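Verness FAQ: getting the planner and perception tools working on your cell

Welcome, and thank you for giving Verness a try! These are the questions that land in our inbox most often, gathered up by Trí Đặng and the rest of us at Brirov. If yours is missing, do write in – we add to this page whenever something comes up more than once. The answers cover the current release and were last checked on 22 Jul 2024.

Most of what follows grew out of work on computer parts, where a processor has to be found in its pocket before anything else can go ahead.

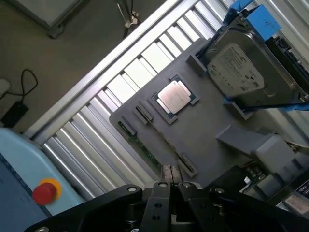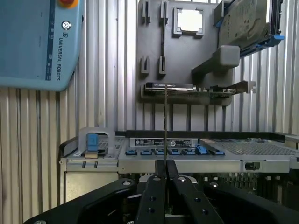
Do I need a CAD model for every part?

Only for the parts you want to pick by their full pose. A part that always sits in a known pocket can be found from the pocket itself, so a model of the holder will do very nicely, and you can leave the part as a plain box with the right outer size. We usually suggest starting this way and adding proper models later on, when you know which parts are giving you trouble.

What does the planner do when perception isn't sure?

It waits and looks again from a second viewpoint. You can choose that viewpoint yourself in the Look Again panel, or leave it on automatic. If the two estimates still disagree by more than your tolerance, the task pauses and puts a message in the log with both poses in it. Please don't be tempted to widen the tolerance straight away. Nine times in ten we find the camera calibration has drifted a little, and a fresh one puts everything right.

Shiny parts give me patchy results. What can I try?

Ah, the old favourite. Bare metal throws light back in odd ways, and the edge finder can latch on to a reflection as happily as it does to a real edge. Try turning the exposure down first, then switch on Border Matching, which looks for the outline of the recess and pays less attention to the surface inside it. A small change in the approach angle helps too – tilt the wrist a few degrees and run the preview again before you change anything else.

Can I plan with a tool held in the fingers?

You can, and it's worth telling the planner about it properly. Add the tool under Held Objects, give it a length and a width, and choose where the fingers grip it. From then on it counts as part of the arm for collision checks. Do remember to remove it again after the release step! Forgetting this is easily the commonest reason for "no path found" on a cell that was working perfectly well the day before.

How does Verness talk to Gretora?

Through the bridge plug-in, which comes in the same download. Gretora keeps the job list and Verness asks it for the next task, so there's no need to copy anything across by hand. You'll want version 2 of the bridge on both sides, as the older one can't pass tool changes along.

Will my old Valcárcel scripts still run?

Mostly, yes. The importer reads the motion commands and turns them into ordinary Verness steps, with your comments kept where they were. There are 13 commands it can't translate, and they come through as greyed-out steps with a note beside each. Support for waiting on two inputs at once is planned for October.

Where do I find the logs if I need to send them to you?

Open Help, then Gather Logs, and pick the run you're asking about. It makes a single zip file with the planner log, the pose estimates and your settings. A line or two about what you expected to happen is a great help to whoever opens it.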